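Stripping doors, week whatever

1/31/19

I have now spent more of this winter on interior doors than on anything else in the house, and people keep asking why I don't just buy new ones. I did price them. The hollow ones at Zanwood were cheap enough, but our openings are all odd sizes and I would have had to trim every slab and cut new hinge mortises anyway. The old doors already fit, more or less. They had a lot of paint on them and most of them stuck.

The house is on the Kulcombe side of the river and was built in pieces. The front rooms are the oldest and the back bedroom was added later by somebody who did not own a level. The previous owners painted everything white, including the hinges, the screws in the hinges, and in one case the key, which was in the lock at the time.

I started with chemical stripper because I had half a can left over. It worked on the flat parts and made a mess in the moldings. After that I switched to an infrared heater, which I borrowed from Kristýna Jireš down the street. She did her own doors two years ago and told me to test for lead before I did anything else. I had done that, with the swabs, and then sent a chip to a lab as well. Ours came back clean on the upstairs doors. The front door did not, so I am leaving that one alone and will pay someone.

With the heater, one side of one door takes me most of a day. The flat areas go quickly. The corners of the panels take the rest of the time, with a small scraper and then a brass brush and then a dental pick. I listen to the radio. My neck hurts by dinner.

I went back and forth on color. The living room trim is staying white. My wife wanted the doors dark and I wanted them lighter, and we looked at a lot of pictures of paneled doors before we settled on dark.

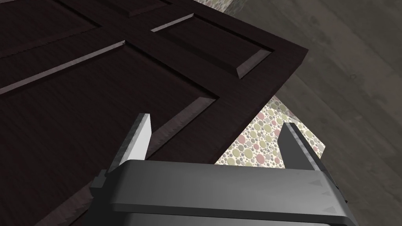

Dark brown, almost black, with the grain still showing.

The stain I ended up with is a Mansour oil stain in their second-darkest brown. Two coats were enough. The first time, I left it on too long before wiping and it went tacky, so I had to take it off with mineral spirits and start over. Wipe it at 5 minutes if your room is warm. For the top coat I used a satin wipe-on varnish, three coats, with a light sanding in between.

Hardware was the part I had not budgeted for. I boiled the hinges in an old crock pot with dish soap and the paint slid off, and they turned out to be plain steel and perfectly fine. The knobs were another story. Four of them were missing or had been swapped for something from the seventies. I found a set of replacements at the Bendisar salvage yard for $163, including the plates, and had to buy longer spindles separately. The man there let me dig through the bucket of loose screws for free, which saved me a trip.

Total so far is nearly 24 weekends if I count from October of the year before last, when I took the first door down and then did nothing with it for months. It leaned against the wall in the hallway all that time. We walked around it.

What is left: the closet door in the back bedroom, the bathroom door, and the basement door, which has a cat hole cut in it that I have to patch. I have a piece of old pine for the patch. I also need to plane the bottom of the bathroom door, because the new floor in there is higher than the old one. I will do that before I stain it, having learned from the first one.

Kristýna needs her heater back by spring, so the closet door is next.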